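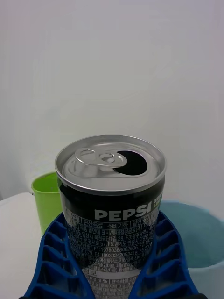 **Drellthorpe workshop opens its gripper build to the public in August**

DRELLTHORPE – The Jakosel shared workshop will hold an open evening in August for a robot arm its members have built at the benches over the past 13 months.

The arm sorts household drink containers and places them in a bin. It uses a two-fingered gripper with flexible ribbed fingers that bend around an object when they close. A small camera at the wrist gives the software a close view of whatever is being picked up.

Materials came to some $600, paid for out of membership fees. Karamanidis Street neighbours and local households have been dropping off empties for testing since autumn.

"Cans were harder than we expected," the workshop said in a statement. "The fingers have to close firmly enough to lift one without crushing it. We went through four finger designs before settling on the current set."

Motor controllers were ordered through Fleltimport. The remaining parts were cut, moulded or salvaged on site.

Visitors will be able to run the arm themselves under supervision. Drawings, the parts list and the control code will be available to take home at no charge. Children are welcome with an adult, and closed shoes are required in the machine area.

Doors open at 4 pm. Entry is free and there is no need to book. Parking is at the rear of the building.

Media enquiries: Jakosel front desk, Drellthorpe.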